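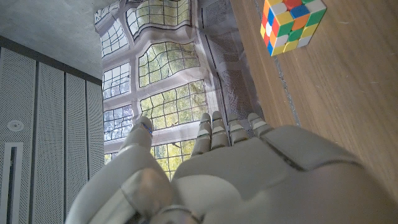 Rūta Petrauskas reckons the Itska wrist kit saved her a whole afternoon on her first hand change, and that anyone still doing the job with loose hex keys and a phone torch is making life hard for themselves.

I wanted to agree with her. I've had the kit on the bench in Abu Hammour since August and used it on both wrists of our two-armed cell, and I'd say it saves time on one part of the job and wastes it on another.

What you get is a torque driver, an alignment gauge, a bag of cable clips and a printed guide of 80 pages. The driver is good. It clicks where it should, it fits into the gap behind the wrist without scraping, and I've stopped using my old one. The gauge is fine too, if you read the scale with your head directly over it. Lean to one side and you'll be out.

The clips are poor. They're meant to keep the hand's cable tidy through the full turn of the wrist, and they hold it so tightly that the cable has nowhere to go when the forearm rolls. I took them off. A big lazy loop over the top of the arm looks worse and works better, as long as you check it at both ends of travel before you let the arm run on its own.

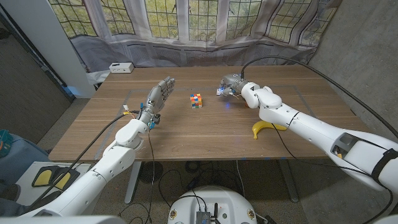 **Fouad Kassab**

The guide gives 13 steps for homing the fingers after a change. Four of them are the same step with a different finger named, and the thumb, the one that causes all the trouble, gets half a page. It tells you to "confirm opposition" and leaves it there. I close the hand slowly on something light with square edges, a puzzle cube for instance, and see which finger arrives first. Then I do it again with the wrist turned over, when gravity is pulling the other way.

Itska says the coupling screws need checking only every 2,000 grasps. I don't believe it. Ours wanted a nip up well before that, and I now look at them 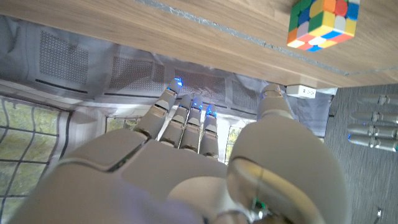 every morning before the arms are powered, which takes less time than finding the page in the guide.

The Punano set at Volach is cheaper and has no gauge. If you already own a decent torque driver, buy that and make up your own cable ties from hook-and-loop tape. If you don't, the Itska driver is worth having, though I'd try asking them to sell it separately first. They said no to me.

Score: 2 out of 5 for the kit. I'd give the driver a 4.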